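From: Isabelle Charbonneau
To: paper crafts list
Subject: Re: curling after glue, and strip width

Tài Ngô wrote:
> I cut all my strips at 12 mm for the April garland and they
> curl like crazy once the glue goes on. Is it the paper or is
> it me? Also, does anyone still use the Ninh method for
> twisting, or has everybody gone over to folding?

Hi Tài, and hi everyone,

It's the paper! Well, mostly. I had the same trouble last winter with a pack of the Tadex card, which I bought because the colors were so good (that mustard!) and then couldn't get to lie flat for love or money. What fixed it was cutting with the grain. Take a scrap and bend it both ways, gently, no crease. One way will fight you a little and the other will give. You want your long cuts running parallel to the fold in the easy direction. I'd been cutting straight across for months and blaming the glue.

That said, go easy on the glue too. I brush mine on nearly dry, wait till it's tacky, then press. Zilard sticks are fine for the small rings but I wouldn't trust them on anything that has to hang.

As for twisting, yes, I still do it the Ninh way, and I'll defend it to anybody. Folding is neater, sure, but a folded garland looks the same from every side and a twisted one catches the light when there's a draft in the room. I hold one end down with a book and turn the other toward me – slowly, maybe half a turn at a time – and then I leave it alone overnight. If you let go right away it springs back and you'll say words.

A long green one, with the twist in it:

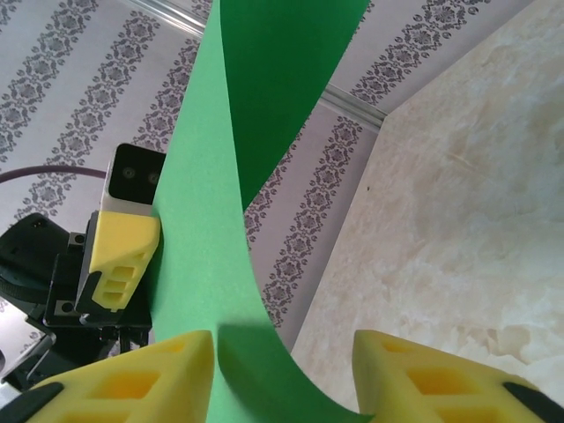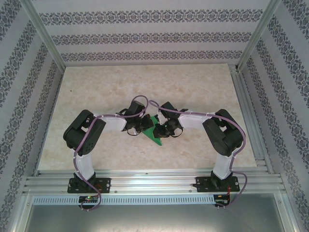
Weight matters more than width, I think. I've used everything from 90 gsm up to 178, and the heavy stuff holds a twist better but cracks along the edge if you rush it. For a garland I'd stay near the light end. And 12 mm is a bit skinny for a beginner's twist, so try doubling it and see if you hate it.

Elen, if you're reading, do you still have that cutting mat with the long ruler printed down the side? Mine has warped (I left it in the car, my own fault) and I've got 50 strips to cut for my niece's party. I'd be happy to trade you some of the mustard card, now that I know how to make it behave.

Tài, let us know how the second batch comes out, and tell me which glue you're using. You didn't say!

Isabelle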